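Pidham Community Workshop – Evening Courses
Course Handout 5: Building and Commissioning a Two-Arm Bench
Instructor: Jadwiga Malinowski
Bench supervisor: Roman Szewczyk
Issued February 17, 2020

This handout accompanies the fifth session of the course. Participants are expected to have read Handout 4 (wiring and power) and to have completed the safety sheet kept at the workshop desk.

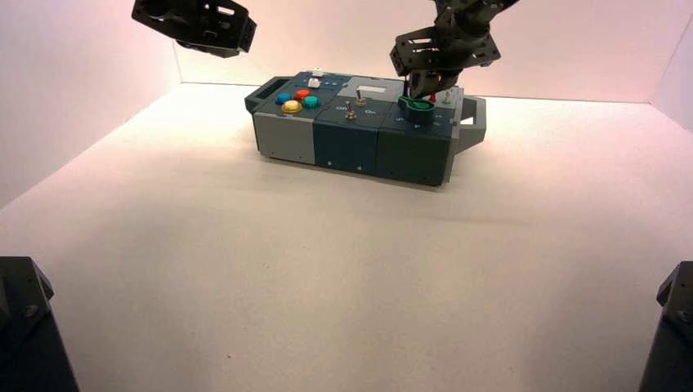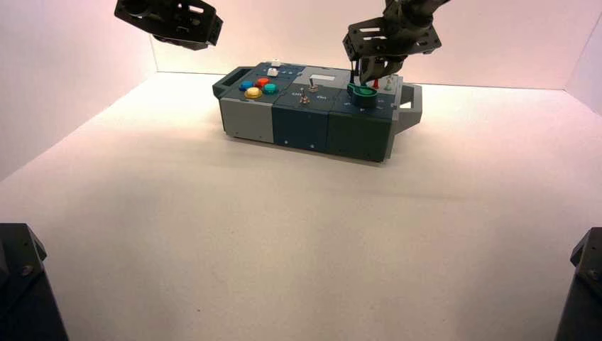
Right arm at the rotary knob; left arm raised.

COURSE MATERIALS: BENCH WORK

1. Purpose of the session

The session covers the step between a mechanically complete pair of arms and a pair that can be trusted with a repeated task. Participants will mount the arms, set a rest position for each, and bring one gripper to a control on the task box. Work with both arms moving at once is reserved for the November course.

2. The task box

The task box is built from three modules joined side by side, with a carrying handle at the right end. The gray module has four round push buttons in blue, red, teal and yellow. The middle module has two metal toggle switches, with OFF and ON labels printed on its top surface. The third module has a green rotary knob.

Each type of control asks something different of the arm. A push button needs a straight downward approach and tolerates a small error to the side. A toggle lever must be met from the correct side and followed through its travel. The knob must be held before it is turned, and the gripper must therefore be centered over it before the fingers close. For this reason the knob is the control used for assessment.

A red upright part stands behind the knob. Participants should plan the approach so that the open fingers have clearance from it. An approach from directly above is preferred.

3. Mounting

The arm bases stand at the front of the work surface, one on each side, with open floor between them. Tighten the base bolts in two passes – first by hand, then with the driver from the tool wall. A base that rocks under hand pressure must be remounted before power is applied.

The black perforated brackets can be assembled in more than one orientation. Compare each joint with the assembly sheet prepared by Ksawery Wróbel. The most frequent fault in previous courses has been a wrist bracket fitted one hole out of place. The arm will still move normally, but every taught position will be wrong by the same amount.

4. Rest position

When only one arm is in use, the other is held raised and clear of the box. The rest position is stored under the name REST_L or REST_R in the Fumilano control program. Participants may not rename these entries, as the stop routine calls them by name.

After storing a rest position, move the working arm slowly through its full range over the box and confirm that the two arms do not meet. A second participant must stand at the stop switch during this check.

5. Teaching the knob approach

5.1 Place the task box so that its long side runs parallel to the front of the work surface.
5.2 Bring the right gripper above the knob with the fingers open. Store this position as HOVER.
5.3 Lower the gripper until the fingertips are level with the knob. Store this position as GRIP.
5.4 Close the fingers at the lowest force setting. Increase the setting one step at a time until the knob no longer slips.
5.5 Turn the knob through a small angle, return it, open the fingers and go back to HOVER.

Do not teach the turn at full speed. The speed limit in the Sumitz driver board is set to 23 percent for all course work and is to be left at that value.

6. Record keeping

Each pair keeps a run log. The log must give the bench number, the force setting, the number of attempts and the reason for any stop. Lena Kołodziej's log from the previous course is available for reference in the blue binder. It records 488 attempts at the knob, with a note beside every stop, and shows the level of detail required.

The gripper finger pads are inspected after every 1,000 closing cycles and replaced if worn. Replacement pads are held in the Zawadzka cabinet and must be signed out.

7. Assessment

A pair passes the session when it has shown the bench supervisor the following:
– both bases secure under hand pressure
– stored rest positions for both arms
– a knob approach, grip, turn and release without contact with the parts behind the knob
– a complete run log, signed by both participants

Pairs that do not finish may book bench time during open hours. Bookings are made with Elínborg Damgaard at the workshop desk.

8. Preparation for Session 6

Read the section on toggle switches in the course reader, and bring a written plan for approaching a lever from either side. Safety glasses are required as before.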